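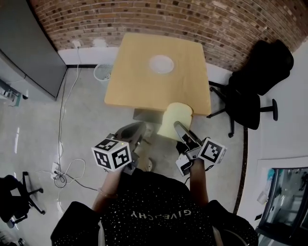 The robotics club at Ayala Technical College has started recording everyday table chores for its new student project, called Clillonance. The club plans to teach a two-armed robot to set out a simple breakfast, and members began in August by doing the job themselves with a pair of hand-held grippers. One of the first tasks is bread to plate: the student stands at a small square table with a white plate in the middle and brings the slice over with both grippers. Each gripper carries a cube printed with black-and-white markers, used to track how the hands move.

Ga-eun Bang, a second-year student who leads the project, said the bread task was harder than the group expected. "You squeeze a little too much and it bends, and then the other hand has to fix it," she said. "We want those fixes in the recordings too."

The club has collected 365 recordings so far and wants 900 by the end of the term. Members sign up for half-hour turns after 4 p.m. Recordings in which the tracking drops out are thrown away and done again.

Training will run on a computer the college bought last year. The robot, a pair of arms the students call Istis, is being rebuilt in the machine shop after a problem with one of its wrist joints. Bang said the team hopes to have it moving again before the midterm break.

Clillonance is paid for with a $700 grant from the student activities office and parts donated by Vular, a local machine shop supplier. New members do not need programming experience. Anyone interested can stop by the club room in the afternoon or leave a name at the engineering office.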